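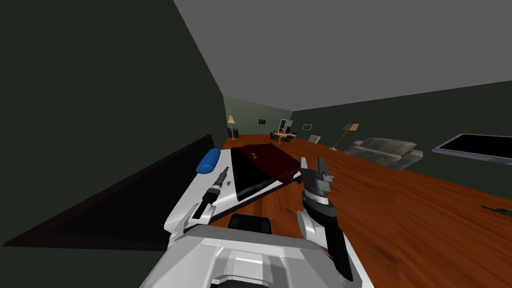
Getting started with the Rolloler kitchen kit

I've had the Rolloler for 3 weeks now and I love this thing! A few tips:

Clear a landing spot on the counter before each job (a folded dish towel marks mine).

Teach one pickup at a time, and run it slowly. Mugs first, glasses much later!

Wipe the finger pads with a damp cloth after anything greasy.

Dennis Langat wrote in to say he practices with sponges – great idea, Dennis.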